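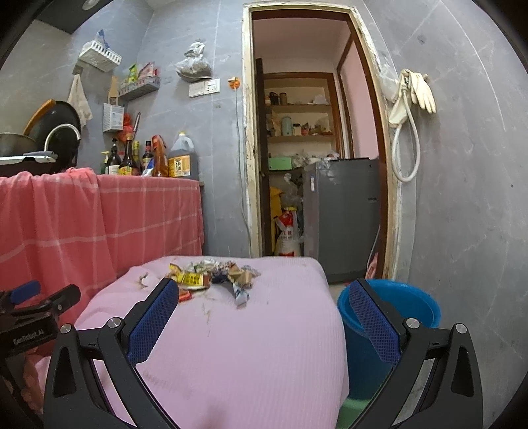

Wrappers and scraps on a pink-covered table.

Call for contributors: old guidebooks, read slowly

The Larnum Travel Writing Project wants six people to spend the winter with guidebooks that were out of date before their grandparents could read. We have 34 of them, all to the river town of Herkotley, and they agree on almost nothing except that the visitor should have come in spring.

Each contributor takes one book and writes an essay of 3000 words on what it thinks a traveler ought to admire, and who it hopes won't get in the way. Architecture, manners, hotel advertisements and rude remarks about the ferry are all fair game. Theory is welcome in small amounts.
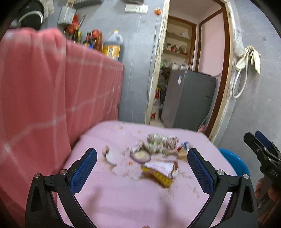 You don't need a doctorate. You do need to read closely, meet a deadline and put up with the handwriting of one Mr. Annamalai, who annotated 17 of the books in pencil and disliked every inn he slept in. A little Latin helps with his insults.

The essays will appear in a volume from Drudley Press. The fee is modest, as is the print run. Travel to our November workshop is covered – second class, and the editor will be in the same car.

Send one page on yourself and one page on any guidebook you have quarreled with to Sekar Chin, series editor, by noon on the last day of the month. Late proposals will be read with interest and turned down.

56 shares
Comments (17)
Last updated: November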